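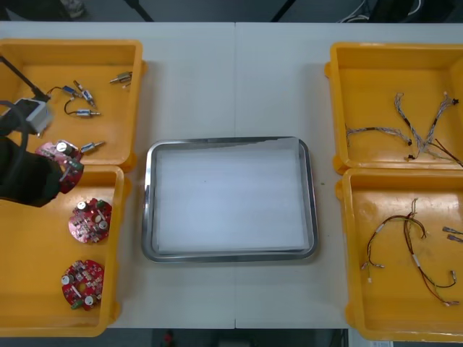
Yellow bins and a steel tray on a white worktop.

Every February the repair talk comes round again. A manufacturer announces that its kettles, or its drills, or its hairdryers can now be mended at home, and the papers print it more or less as sent. This year it was Sirnum, with a page of spare parts and a promise that they would be kept in stock for "the life of the product". I would like to know who decides how long that life is. The page doesn't say.

I am not against mending things. I have a fan heater older than my marriage and I have had the back off it more than once. What I doubt is that a parts page amounts to a change of heart. When I looked, the motor for the cheaper Sirnum hand mixer cost more than half the price of the mixer, before postage. You can call that a right to repair if you like. Most people will look at the two prices and buy the mixer.

Diarmuid Ó Conaill, who has mended small appliances in Trandmont for longer than he cares to say, told me he turns away more work than he takes. The jobs he refuses are nearly all the same. A part worth very little has failed inside a case that was glued shut, and by the time he has got in, his hour has cost the customer more than a new one.
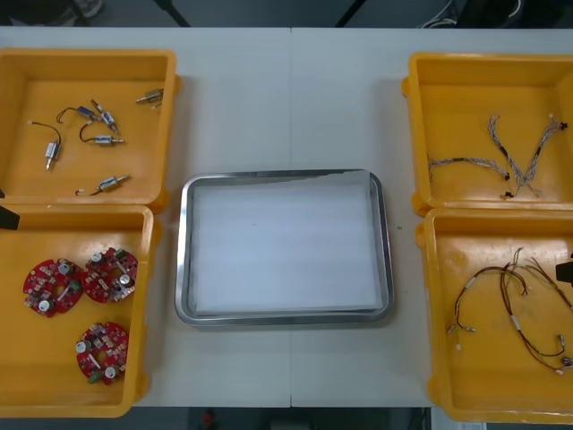 Then there are the labels. Hindeo now prints a repair score on its boxes, which it works out itself. Its best vacuum cleaner gets full marks for having a manual. I downloaded the manual. It is 150 pages long, in a great many languages, and the advice under nearly every fault is to contact an approved service centre. The nearest to me is a ferry ride away.

Supporters say that this is early days and that scores will get tougher. Perhaps. I heard the same about energy labels, and about the recycling marks on yoghurt pots, and I still rinse the pots without much idea where they go.

Dumisani Khumalo, who runs the evening repair classes at the Negash hall, thinks I am being sour. He says 4,000 people have been through the door and that plenty of them went home with a working toaster. I believe him. I also think those people were always going to try, and that the firms are quite happy to be praised for it.

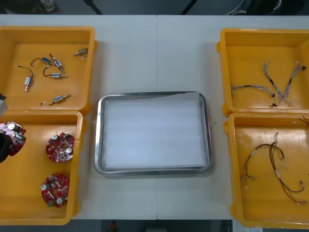

What would persuade me is dull. Put the price of the three parts most likely to fail on the shelf, next to the price of the thing itself. Use screws. Give a date, printed on the box, until which those parts will be sold, and a fine worth noticing if they aren't. No logo needed.

Sirnum's press office said it "welcomes the conversation". I asked again about the mixer motor and was sent a link to the parts page, where it was out of stock.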